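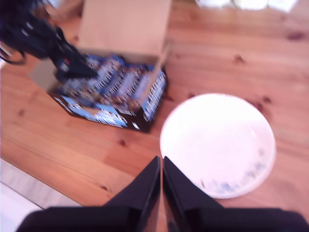

Keeping the counter box full: an interview with the stock manager at Gramar

Gramar supplies small kiosks, canteens and staff rooms with boxed snacks. The company works from a single unit behind the Lasow road depot, where it opens, checks and repacks display cartons before they go out. Its stock manager agreed to talk about the work on condition that the firm's name appeared and the manager's own did not.

The conversation began with the carton itself. A display carton, the manager said, is asked to do two jobs that pull against each other. "In the lorry it has to be a box. On the counter it has to be a shelf. The card that makes a good box is stiff and closed on all sides. The card that makes a good shelf has a low front and nothing in the way of the hand."

Most cartons of this type are printed on the outside only. The inner faces of the flaps are left as bare brown card. Asked whether that was purely a matter of cost, the manager said it was mainly so, but that bare card also helps at the checking table. "You open it and the flaps are plain and the wrappers are bright. Anything out of line shows up at once. If the inside were printed as well you would be looking at pattern against pattern."

Bars are packed upright, in rows, as tightly as the carton allows. The manager was firm on this. A bar laid flat carries the weight of whatever is above it, and a filled or layered bar will mark under load. Standing on its end or long edge, it takes support from its neighbours. "The row is the structure. Take two bars out and the rest start to lean. Take out a third and you have a slope. After that they slide whenever someone puts the box down."

This is the reason Gramar does not send out part-filled cartons. A carton that comes back from a customer with gaps in it is either topped up from the same batch or broken down. The contents then go into the loose trays, which are sold to canteens by weight.

How is a topped-up carton recorded? "Batch, date opened, date closed, and who did it. The label goes on the base. We used to put it on the back flap and the shops tore the flap off."

The back flap was a subject the manager returned to more than once. On many cartons it is meant to stand up behind the goods as a header. On others it is only a lid and should be folded under or removed. Shops do not always know which they have. "If it is printed on the side facing the customer, leave it up. If it is plain, it is a lid. Fold it back and tuck it down. A plain flap standing up does no harm, but it takes light off the back row, and the back row is the one that never sells."

Side flaps are a smaller problem. They should be folded down flat against the outer walls. Left sticking out they catch on sleeves, and a carton pulled off a counter normally lands on its open face.

We moved on to the tables. Gramar checks everything on pine. The manager had inherited steel benches with the unit and had them taken out in March of the second year. The benches were cold to work at and cartons slid on them. "Pine has some grip. It dents, but it does not send the box across the room when you press on a flap. We oil it and leave it. Varnish goes sticky under tape and then you lift a strip of it off with the first label."

Knots are accepted as long as they are sound. A loose knot leaves a hole with a sharp rim, and that rim will open a wrapper. The tables are run over with a bare hand at the start of each shift and anything raised is sanded back. The tops came from a local joiner, Szabo, who still replaces a board when one cups.

Asked for figures, the manager gave two. The unit can hold 323 cartons in ambient storage when the racking is full, and prefers not to go above 288. The difference is kept as working space. "People see an empty bay and want to put something in it. Then a delivery comes and you have nowhere to turn the trolley."

Temperature is the main worry in summer. The storage room faces north and has no heating. The checking room has a window, and the blind is kept down from midday. Chocolate that has softened and set again will often look sound in its wrapper, so the check is done by feel, along the length of the bar, on one bar from each row. If that bar has lost its shape, the whole row comes out.

Wrappers are checked at the end seals. The manager said that printing faults are rare and make no difference to the goods, but that a seal which has lifted at one corner has to be treated as open. Tight packing makes this harder, as the ends of the bars in the middle rows are hidden. The method at Gramar is to lift out the centre bar of a row, ease the rest apart with two fingers, look down the gap and put the centre bar back last.

"Never pull from the end of a row. You drag the seal against the card. Lift from the middle, straight up."

The firm's next change is a new outlet in Wunomberg, which will take its first order on 8th August. The order is for mixed cartons, a format the manager does not much like. Different bars have different widths, so the rows do not lock, and a card divider has to be cut for each layout. Three layouts have been tried so far. Two were dropped after a test run in the van.

The third uses a divider with a folded foot, held down by the weight of the bars in front of it. The manager had one on the desk and pressed it flat several times while we spoke. The fold was already beginning to whiten along the crease, and a heavier card has been ordered.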